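FOR IMMEDIATE RELEASE

Skindier adds extending sideboard to Metum dining range

April 11, 2020

Furniture maker Skindier has added an extending sideboard to its Metum range of dining and living room furniture. The Metum sideboard can be ordered now through the Skindier website and by telephone, with the first deliveries to follow in 12 weeks.

The sideboard is made in solid oak and has a top that slides out at one end to give extra serving space. When closed it sits flush with the cabinet and looks like an ordinary sideboard. The sliding section locks in two positions, halfway and fully out, and is released by a lever under the front edge.

The price is £1785 including delivery to a ground floor room. Delivery upstairs is available at extra cost and should be arranged when the order is placed.

Skindier began work on the piece in December, after customers who had bought the Metum table asked for storage to go with it. Many of them wanted somewhere to put dishes down during a meal but did not have the wall space for a long cabinet.

"We had a lot of letters and emails saying much the same thing," said Hazel Pruitt, who runs the Metum range at Skindier. "People liked the table but they were balancing serving bowls on the windowsill. A longer sideboard would have answered it for some homes, but most of the rooms we were told about were small, so we looked at a top that moves."

The cabinet has two cupboards with an adjustable shelf in each, and a centre section with three drawers. The top drawer is lined in felt and has removable dividers for cutlery. The drawers run on soft-close metal runners. There is a cut-out in the back panel of the left-hand cupboard for cables, so it can be used for a router or a music player.

The doors are hung on hinges supplied by Marinescu, the firm that also makes the hinges for the Metum drinks cabinet. They open to a right angle and can be adjusted with an ordinary screwdriver. 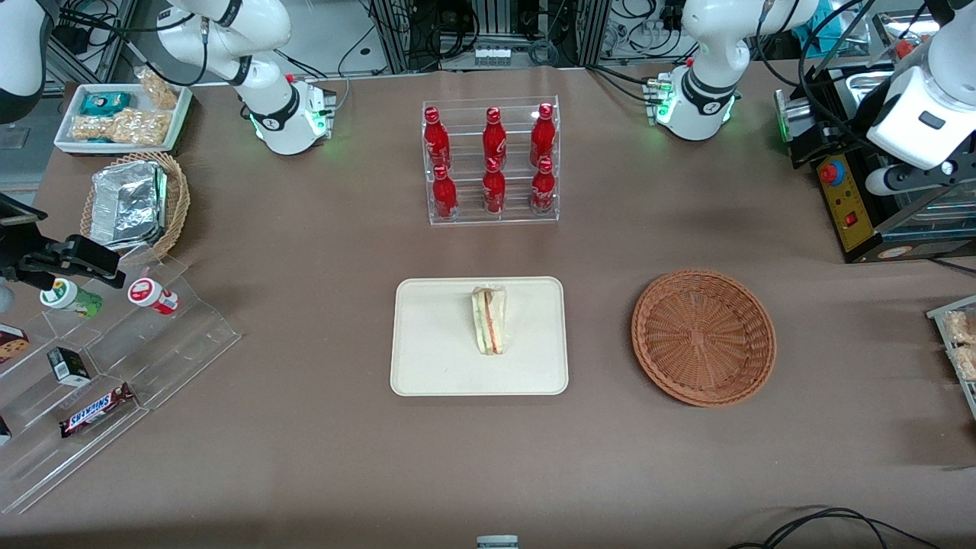
Clear acrylic tiered rack with Coca-Cola bottles.

Three finishes are offered: natural oil, smoked oil and a white wash. The oiled finishes match those on the existing Metum table and bench. The white wash is new to the range and will be extended to the table later in the year. Samples of all three can be sent by post free of charge, and Skindier recommends asking for them before ordering, as oak varies in colour from board to board and screens do not show it well.

Handles are sold in brushed steel or in the same oak as the doors. Customers who would like to fit their own can order the sideboard undrilled at no extra cost.

Darius Pană, the designer of the piece, said the sliding top had taken most of the development time. "A table leaf has legs near it. On a sideboard the extension hangs out over nothing, and people will lean on it whatever you tell them. We went through 10 versions of the runner before we had one that stayed level with a full casserole dish at the far end."

The final version uses a steel runner set into a groove in the underside of the top. It needs no oil or wax. The groove should be brushed out once or twice a year, and a small brush for the purpose is clipped inside the right-hand cupboard.

The sideboard arrives assembled apart from the feet, which screw in by hand. It is heavy and two people are needed to move it. A wall bracket is supplied and must be fitted before the sliding top is used. Instructions and fixings for masonry walls are in the box. Fixings for plasterboard are not included but will be sent on request.

Skindier's Fuda workshop, where the sideboard is made, will produce it in small batches alongside the table. Workshop manager Christos Kouris said the two pieces share a good deal of their timber. "The offcuts from the table tops are a useful length for drawer fronts, and that has helped us with the price. It also means the grain and colour are close if a customer orders both together, so we would suggest doing that where possible."

Orders for a table and sideboard placed together will be delivered on the same day. Existing owners of a Metum table can quote their original order number and the workshop will try to choose boards of a similar tone, though an exact match cannot be promised.

The sideboard has a guarantee of six years, covering the frame, the runner and the hinges. It does not cover marks from heat or liquid. Skindier advises using mats under hot dishes and wiping up spills promptly. Oiled finishes can be refreshed at home with the care kit, which is sold separately.

Returns are accepted on unused items in the standard finishes. Sideboards ordered undrilled are treated as made to order and cannot be returned unless faulty.

A matching wall shelf is planned for the Metum range. Details and prices will be given when it is ready for sale.

About Skindier

Skindier makes solid wood furniture for dining rooms, living rooms and halls. Its ranges are sold direct to customers.

Press contact: Aldana Bravo, Skindier press office
Trade enquiries: Zoriana Sydorenko, Skindier sales

High resolution pictures of the Metum range and loan samples of the finishes are available from the press office.

ENDS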